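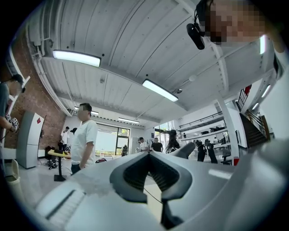

Abb. 15: Handgreifer mit Blick auf die gerillten Fingerpads

7.3 Störung: Finger schließen nicht vollständig (Meldung 641)

Keine Sorge, diese Meldung sieht fast jeder einmal, der länger mit dem Vostby arbeitet. Meist hat sich etwas zwischen den Pads verklemmt – nehmen Sie sich bitte einen Moment Zeit.

VORSICHT: Quetschgefahr! Niemals bei eingeschaltetem Gerät zwischen die Finger fassen.

1. Gerät ausschalten und den Akku entnehmen.
2. Finger von Hand öffnen und die Rillen in aller Ruhe mit einem weichen Pinsel reinigen.
3. Akku einsetzen, einschalten und den Griff dreimal ganz durchziehen.

Hinweis: Bleibt die Meldung bestehen, sind die Pads vermutlich verschlissen. Tauschen Sie dann bitte immer beide zusammen aus (siehe Seite 79).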